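Clastcombe's repair evening is coming back, and it's getting bigger

Jun 12, 2022

I've been pestering people for months about whether the repair evenings would return, so I'm very happy to pass this on – they're back in August, in the old Laing building on the corner by the post office!

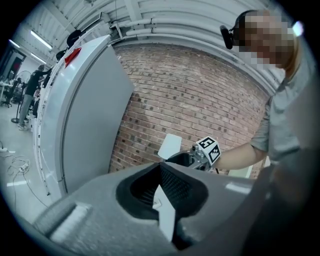 Lucía Garrido, who ran the last round, tells me she already has 27 names on the sign-up sheet, and that was before the posters went up. There will be 12 tables this time, with sewing and small electrics downstairs and bikes out in the yard (bring your own inner tubes, please, they ran out last time and I had to walk mine home).

It's free to get in. The town has put up $162 for thread, glue and fuses, and Krum Krasniqi is lending his good soldering irons again. He wants them back, he says, and I think he was looking at me.

You can bring up to two things each. Lamps, toasters, coats, radios, all fine. No microwaves. I'll be there with my mother's mixer, which has made a terrible grinding noise for 10 years and which I still can't bring myself to throw out.

Doors open at six, and sign-up sheets are at the library desk until the end of the month.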